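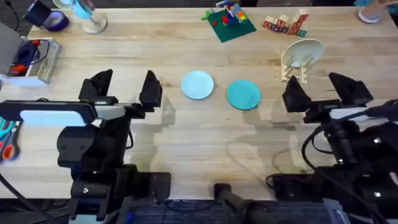 Wurthorpe's position, relayed over the partition before I had my coat off, is that a habit tracker with a "did you fill in the habit tracker" row is a pyramid scheme. Noted. The row stays until Thursday.

Notebook, April, week 4 of the self-improvement trial. Late start, 9:40 am.

Where we're at: everyone in the workshop picked two habits and is meant to log them on the Flulura sheets at the end of the day. Mine are "start the hard task first" and "stop at lunch". I have been excellent at stopping at lunch. The hard task gets started first in the sense that I open the file, look at it, and go to see whether the kettle's free.

Changed the morning prompt again. The old one asked "What would make today great?" and drew mostly one-word answers, several of them "Friday". New wording is "What are you avoiding?" Replies are longer and a good deal grumpier. Keeping it.

Kobzar method (the one with the coloured dots): dropped. You're meant to grade your energy every hour, and by mid-afternoon my energy was going into choosing a colour. I'd bought a sheet of 700 dots. Almost all of them are still on it, if anybody's kid wants them.

Read back through my own log at 11. The pattern is embarrassing. On days I wrote the next day's first step before leaving, I got going straight off. On days I wrote a goal ("finish Drendthorpe write-up"), I reorganised a drawer. Same handwriting, same bloke, presumably the same brain. Could be coincidence, four weeks isn't much to go on, but I'm prepared to favour it.

To do:
Rewrite the sheet so the last line says "first step tomorrow", with no room for a goal.
Take the motivational footer off. It's been misspelt since week one.
Ask Drendthorpe whether they want their spare planners back.

First step tomorrow: open the write-up, type the heading, leave the drawer alone.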